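Kernstead Home Cinema Player: Setup Guide
Section 9. Playing Extended and Alternate Cuts 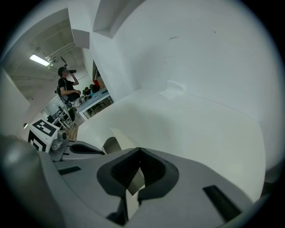

9.1 Choosing a cut before playback

Some film discs hold more than one version of the movie. The player starts the theatrical cut unless you change the setting.

1. Insert the disc and wait for the title menu.
2. Press OPTIONS on the remote and select Versions.
3. Highlight the cut you want. The running time is shown on the right (for example, 189 min).
4. Press OK, then PLAY.

Note: If Versions is grayed out, the disc holds one cut only. Two-disc sets from Irkov keep the extended cut on disc 2.

9.2 Switching during a film

1. Press PAUSE.
2. Open OPTIONS > Versions and pick the other cut.
3. Select Nearest Chapter or From Start.

Nearest Chapter may land a few minutes before or after the point where you stopped — chapter marks differ between cuts.

Caution: Do not eject the disc while "Reading" is on the display. Your saved position will be lost.

9.3 Commentary and deleted scenes

Commentary tracks are listed under Audio. Most are recorded for the theatrical cut and are not offered with other versions. Deleted scenes play from the Extras menu and do not change your saved position.

The player remembers positions for the last 20 discs. To clear them, go to Setup > Memory > Clear All.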